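3. Entretien du plan de travail Jindora

Votre plan a reçu en atelier une couche de protection Fomex. Avant la première utilisation, attendez 12 heures après la pose. Gardez des sous-verres et des tasses à portée de main — c'est utile pour l'étape 2.

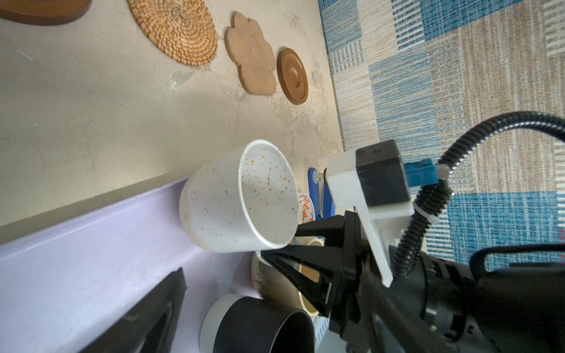
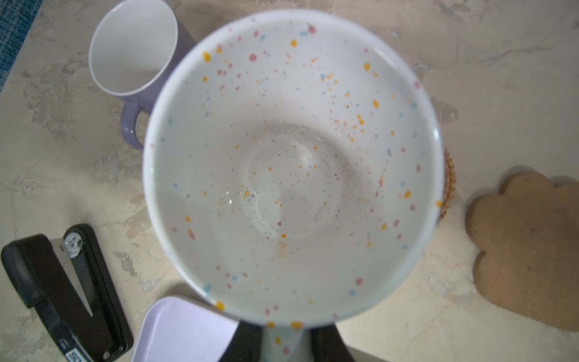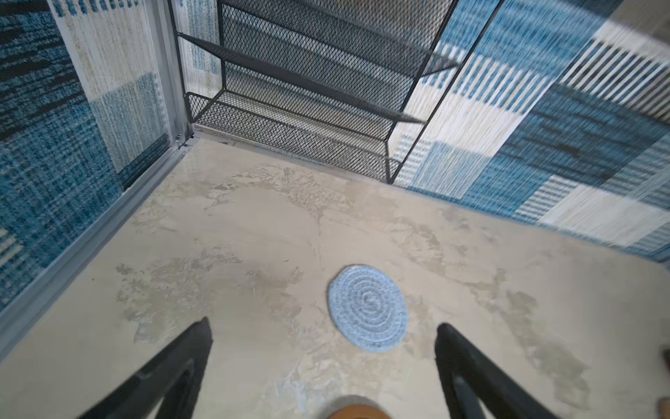
3.1 Nettoyage de chaque jour

1. Enlevez tous les objets du plan.
2. Passez un chiffon doux, humide, puis replacez les sous-verres. Ne posez jamais une tasse chaude directement sur la surface.
3. Séchez avec un deuxième chiffon.

Attention : le vinaigre, le citron et l'eau de Javel attaquent la protection. N'utilisez pas d'éponge abrasive.

3.2 Renouveler la protection

1. Nettoyez le plan comme au point 3.1.
2. Appliquez le produit réf. 1473 en couche fine, toujours dans le même sens.
3. Laissez agir cinq minutes, puis essuyez le surplus.

Note : pour un plan de finition mate, il faut prendre la réf. 2833 — les deux produits ne se mélangent pas.

Pour les fissures profondes, écrivez à Yuxi Xie, service après-vente Jindora.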